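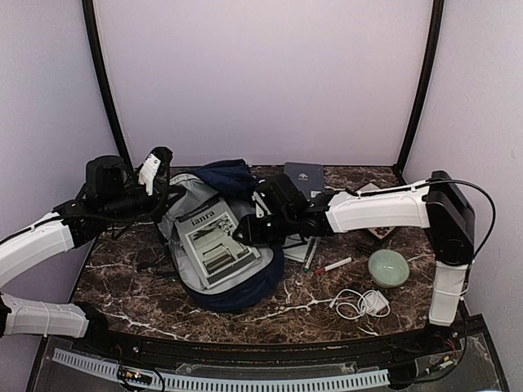
Curano Opens Orders for the Flavisitz Two-Arm Tabletop Kit

A ready-to-assemble bench for schools, makers and small labs that want two robot arms working on everyday things

VALCÁRCEL, May - Curano is very happy to announce that orders are now open for Flavisitz, a complete tabletop kit with two robot arms, a walled work area and all of the control electronics a newcomer needs to get going. We have been building toward this day for a good long while, and those of you who have written to us, visited our workshop in Valcárcel or put up with our rather irregular newsletter will know how many times we said "soon." Well, soon has arrived, and we could not be more pleased to share it with you.

Flavisitz grew out of a simple wish. We wanted a pair of arms that could sit on a table in an ordinary room and be put to work on ordinary belongings: a backpack, a notebook, a few pens, a charging cable that has never once stayed in a neat coil. Those are the things people really do handle all day long, and they are a good deal harder for a robot than a stack of colored blocks. A backpack sags. Its straps wander off in directions of their own. A thin booklet slides around on top of it, and a pen rolls just when you would like it to lie still. If you are teaching a class or writing your own control software, these small troubles are where the interesting work is, and we wanted a kit that lets you get to them early.

What comes with the kit

Each Flavisitz kit includes two arms, mounted on opposite sides of the table so that both can reach the middle. The arms have white molded link shells with black joint housings, and each one ends in a gripper built from compact servo blocks and brackets. We have kept the servos and brackets out in the open at the wrist, where they are easy to get at with a screwdriver. Some of our early users asked whether we would be adding a smooth cover to that part, and we did think about it, but in the end the same people told us how much they liked being able to swap a servo between lunch and the next class. So the wrist stays as it is.

The arms stand at a base rail that runs along the front of the table. The rail carries a slotted cable duct and the small control boards, with a clear panel along the front so that students can look in and follow the wiring for themselves. We are fond of that panel. It keeps stray fingers and cookie crumbs away from the boards, and it has started more conversations at open days than any poster we ever printed.

Around the table go three plain walls in a pale lavender gray, held at the rear corners by slim black posts. The front is left open for you. The walls give a calm, even background, which helps a great deal if you plan to add a camera and teach a program to tell one object from another, and they also stop a runaway marker from finishing its journey under a radiator. The panels lift out one at a time, so you can work with two walls, or with none, if that suits your room better.

The tabletop itself has a rounded front edge and comes in several finishes. The dark brown marble pattern, with its white and tan veins, has been the runaway favorite in our own workshop. It looks handsome, and it is also a proper test for vision software, which tends to have an easy life on plain white. For those who would like that easy life to begin with, a plain white top is on the order form too.

Getting started

We have worked hard on the first afternoon. The kit travels in 5 boxes, packed in the order you will need them, and the printed guide runs to 111 pages with large drawings and as few long words as we could manage. (We are aware that 111 pages may sound like plenty. Much of it is drawings, and the last part is a set of activities you can take or leave.) You will not need to solder anything. The tools are in the first box, along with a small bag of spare screws, and we would gently suggest opening that bag over a tray.

Once the arms are up, the Flavisitz software walks you through a check of every joint, one after the other. It then offers a set of 16 starter activities. The first few are very gentle: move one arm to a point, open and close a gripper, lift a marker and set it down a hand's width away. After that they grow more lively. There is an activity in which both arms take hold of a cloth, one in which they clear a spread of stationery to one side, and one in which they work together on a soft bag, with one gripper steadying while the other lifts. That last one is our favorite, and we will admit that it is also the one most likely to need a second try, and a third. Bags are like that.

Every activity can be run in two ways. You can guide the arms yourself with the pair of hand controllers supplied in the kit, which is a lovely way to get a feeling for what the arms can and cannot reach, or you can write your own program and let it do the moving. Anything you do by hand can be saved and played back, and saved runs can be used as training material for your own learning projects. The file format is open and is described in full in the guide.

What it is meant for, and what it is not

We would like to be plain about this, as we would much rather have a pleased customer than a disappointed one. Flavisitz is a learning and development kit. It is at home with light, everyday objects: pens, paper, small bowls, notebooks, cables, clothing and soft bags without much in them. It is not built for factory work, for heavy loads or for running day and night, and it should not be used by young children without a grown-up in the room. The arms move at a modest speed in the starter activities, and the speed limit can only be raised by going through a settings page that asks you to read a safety note first. Please do read it. We kept it short.

There is also a stop button on a long lead, so it can sit wherever the person in charge likes to stand. Pressing it halts both arms together.

Working with Fomano

We are delighted to have Fomano with us as our partner for teaching material. Fomano has been preparing lesson plans for middle and high school classrooms, built around the same starter activities and written for teachers who may never have touched a robot before. The first set of lessons comes with every kit at no extra cost. More will follow through the school year, and they will be free to download for anyone who owns a Flavisitz, whether they bought it new or were handed it by the classroom next door.

Fomano will also be running short online sessions for teachers, where you can bring your own questions and, if you like, your own tangle of wires. Places can be booked through the Curano website once your kit has been registered.

Availability and orders

The first batch is limited to 100 kits, which we are putting together in our own workshop, and these will go out in the order in which the orders reach us. If you are ordering for a school or a library and need a written quote before you can go ahead, please ask for one right away and we will hold a kit for you while the paperwork makes its rounds. We know how those things go.

Single arms, spare grippers, replacement servos, wall panels and tabletops can all be bought separately as well, and we plan to keep doing so for as long as there are kits out there in need of them. Every part in the guide has its own number, and every number can be ordered on its own, right down to the screws in that little bag.

Visitors are welcome at the Valcárcel workshop, where a Flavisitz is set up for trying out. Do write ahead so that we can make sure the bench is free, and feel very welcome to bring something of your own for the arms to handle. A pencil case is good. A favorite scarf is fine too, provided it is not so precious that you would mind a few rounds of practice on it.

About Curano

Curano designs and builds small robot arms and teaching kits at its workshop in Valcárcel. We sell directly to schools, libraries, labs, clubs and people with a spare table at home, and we answer all of our own mail.

About Fomano

Fomano writes lesson plans and runs teacher training in practical technology, from simple circuits to beginning robotics.

Press contact

Editors who would like to borrow a kit for review, arrange a visit or ask for pictures and technical details are invited to write to the Curano press desk through the contact page on our website. Review kits are lent complete, with the guide, the hand controllers and the first set of Fomano lessons, and we cover shipping in both directions.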